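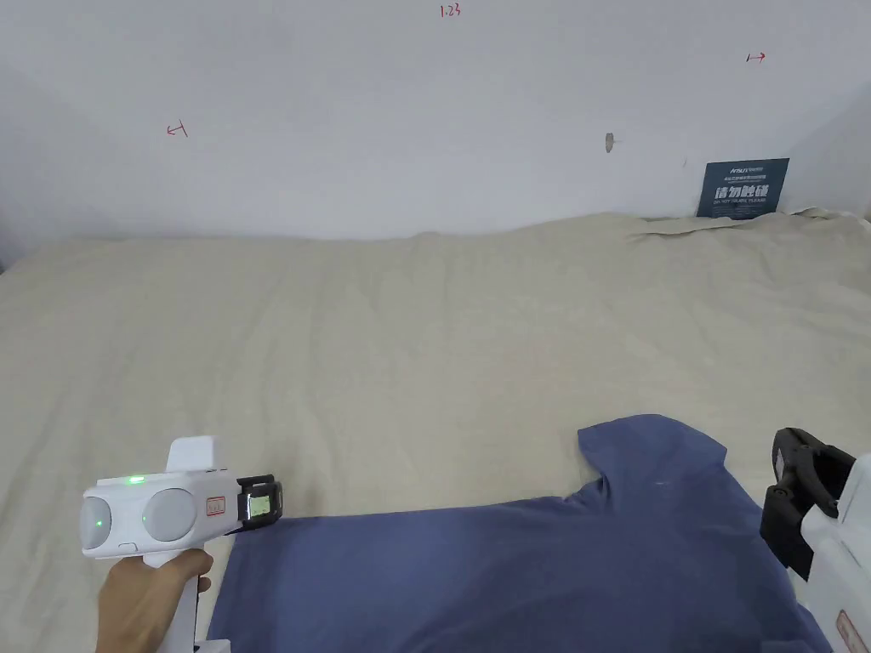 The beige sheet on the spare bed, blue-gray T-shirt on top.

Gilero Easy-Sleep Sheet, queen, beige
Reviewed by Roman Kołodziej, 7 May 2018

The package says "smooth from the dryer." I own a dryer. I own the sheet. We have yet to see smooth.

I bought it in February to replace a Plivum set that had gone thin in the middle. It's soft, I'll give it that, and it has survived 15 washes without pilling or fading. Beige doesn't have far to fade.

The trouble is the wrinkles. It bunches up by the wall, worst in the back corner, and the spare bed is where I fold laundry, so every T-shirt gets laid out on a relief map. Ironing helps for a night. I've ironed it twice and don't plan on a third.

The fit is fine on a regular mattress. Skip it if you have guests you're trying to impress. Mine is my brother.

3 stars out of 5.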